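Gultlow Markets Support - Ticket log
Opened Sep 9, 2022 by Larysa Bondarchuk
Subject: Renwood shares missing from 52-week highs table

The client reports that Renwood closed at a new high but was not listed.
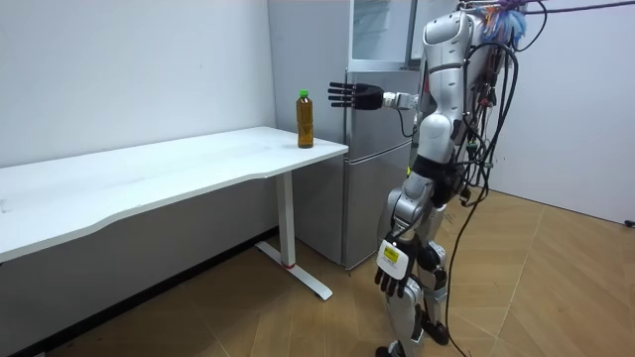

Robot with one arm raised towards the desk

Siu-fong Yu: Fault reproduced. The table stops at 100 rows and Renwood falls below the limit. Kuo is also affected. 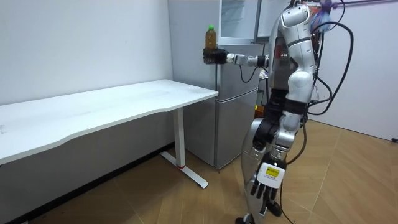

Bottle with green cap held near the refrigerator

Row limit removed - both shares now appear.

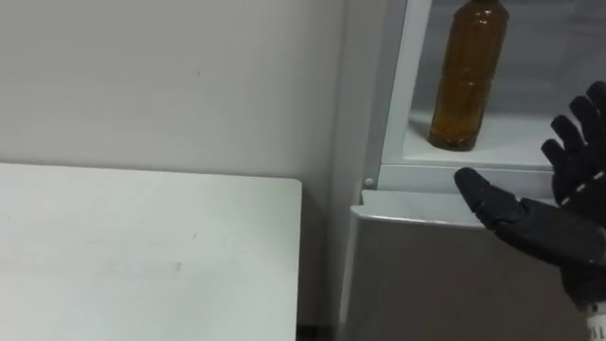 White tabletop and grey wall

Status: awaiting client confirmation.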